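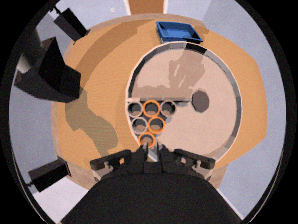 Property owners in the Stirkley district are accustomed to judging a roof by its covering. When a ceiling stain appears, the first call is to ask whether the tiles have slipped or the metal has rusted, and the first quotation is usually for replacing one or the other. The gutters are treated as trim. A gutter, however, has one task, which is to hold water briefly and pass it on, and a gutter without a clear outlet can only hold it. It becomes a tray much like the round one on the wooden table, with a flat floor and a short wall running all the way around, and anything poured into such a vessel stays there until it reaches the rim. In a house, the rim at the back of the gutter is often only a finger's width below the roof space. It is the position of this essay that gutter maintenance should be a written duty of building ownership in our district, inspected and recorded in the same manner as a heating appliance.

The case rests first on the records. Over the past two years the Rekthorpe Housing Association has kept a register of every water entry report made by its tenants. The register holds 1,751 reports. Of these, 1,534 were closed without any work to the roof covering at all. The remedy was the removal of leaves and silt, the resetting of a bracket, or the clearing of a downpipe. The association deserves credit for keeping such a register and for allowing its members to read it. Few private landlords keep anything comparable, and the cost of that omission falls on their tenants.

Purificación Segura, who compiled the register, has pointed out that the same addresses recur. A downpipe is cleared in the spring, the crew leaves, and the following winter the same bedroom wall is damp again. Under the present arrangement each visit is treated as a repair. It is booked after a complaint, priced as a call-out, and closed when the water stops. No one is asked to return before the next complaint. A repair system of this kind will always arrive after the plaster has been spoiled.

Some contractors object that compulsory inspection would add cost without adding skill. Flynn Ashby, whose firm has worked on roofs in Zastley for many years, put the objection to the district building forum in August. He argued that a certificate tells an owner only that a gutter was clear on the day it was signed, and that one storm can fill it again by Friday. The point is a fair one. A certificate is no protection against the weather, and any scheme that encouraged owners to think otherwise would do harm.

The objection nevertheless proves less than it claims. An inspection does more than establish whether leaves are present. A competent inspector will look at the fall of the gutter toward its outlet, the spacing and condition of the brackets, the state of the joints, and the size of the downpipe in relation to the area of roof it serves. These matters do not change in one storm. A gutter laid level, or laid with a slight fall in the wrong direction, will hold standing water in every season, and the weight of that water will slowly pull the brackets from the fascia. Such defects can be found in a single careful visit and corrected once.

There is also the matter of older buildings. The terraces on the Zastley side of the district were built with gutters concealed behind a parapet. They cannot be seen from the street, and in many cases they cannot be reached without a ladder inside the roof space. Owners inherit them without knowing they exist. The district survey identified 368 such buildings, and in 92 of them the concealed gutter had no overflow of any kind. When the outlet of a parapet gutter is blocked and there is no overflow, the water has only one direction left to travel, and it travels indoors. It is difficult to see how voluntary care can be expected for a part of the building that its owner has never seen.

The Kravets estate offers a useful comparison. Its management company adopted a simple rule when the estate was completed. Every gutter is cleared twice a year, once after the leaves have fallen and once before summer, and the person who does the work signs a sheet kept with the building file. The sheet records the date, the length of gutter cleared, any standing water, and any joint or bracket needing attention. Residents pay for this through their ordinary service charge. The rule is short enough to fit on one page, and it has required no new office to administer it.

A district requirement could follow the same lines. Owners should be free to choose their own contractor, or to do the work themselves where the gutter can be reached safely. Owners of single-story homes should face no greater burden than a signed sheet. For parapet gutters, an inspection by a qualified roof plumber should be required, along with the fitting of an overflow where none exists. Assistance should be available to owners who cannot meet the cost of that work, and the terms of such assistance should be settled before the requirement takes effect.

It should be said plainly that contractors will earn something from such a rule, and that some owners will resent it for that reason. The present arrangement also pays contractors, however, and it pays them for replacing ceilings, insulation, and timber that a morning's work would have kept dry. Where the same trade is to be paid in either case, it is reasonable for the district to prefer the smaller invoice.

The building forum will take up the question again at its next session. Members should ask that the Rekthorpe register be placed before it in full, together with the survey of parapet gutters, and that contractors from both Stirkley and Zastley be invited to comment on the wording of the inspection sheet before any vote is held.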